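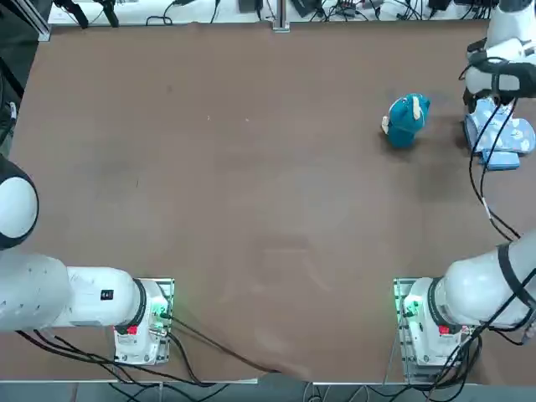

TAKTHORPE, June

We're Devgate, and we run video game tournaments! Mostly fighting games and arena shooters, with a puzzle bracket every summer that gets louder than either of them. If you've played in one of our online cups you've met us already, probably in the match-help channel at 11:40 p.m. when somebody's lobby wouldn't open.

The whole thing began as a weekly fighting game night. Wycliffe Kombo brought the consoles, Shanthi Hettiarachchi drew the brackets by hand on the back of old posters, and the first night had two setups and a line out the door. We still have one of those posters. It has a double elimination bracket on it that doesn't work (the losers' side feeds into itself), and everyone played it anyway.

These days we hold a monthly open in Takthorpe, an online league that runs spring and fall, and our big one, the Brernuvholm Open, which drew 93 teams last time. Across everything we ran last season, 2728 matches were played and reported. Erasto Kirui, our head referee, will tell you which ones were reported late.

**What you'll find at our events**

Open brackets, always. Anyone who signs up gets to play, and you'll get at least two sets before you're out, whatever your level. We seed from league results, we post the seeding the night before, and we read every complaint about it. Pool play is best of three and top eight is best of five, with the map or stage list pinned a full week ahead.

We also stream a lot. Akinyi Wanyama casts nearly every top eight and has a soft spot for the lower bracket, so if you're on a losers' run, expect to hear your name shouted. Liesbeth Declercq produces the show and keeps the replays coming fast enough that the casters can argue over them.
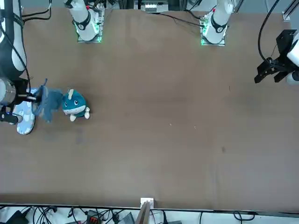 *Two arms at the table, one gripping some blue cloth.*

**Pangaribuan, our rookie league**

Pangaribuan is for players who have never entered a tournament, and we love it to bits. Eight weeks, small groups, and an experienced player sits in with each group to go over replays afterward. Last season it had roughly 80 players, and a bunch of them went straight on to the monthly open. One group stayed together as a team and took a map off the second seed in their first real bracket, which had the whole back row standing on chairs.

**Come play**

Sign-ups for the fall league open in August. Bring your own controller or mouse if you can. Doors at the monthly open are at 10 a.m. and the first matches get called at 11, so come early and get some warm-up games in!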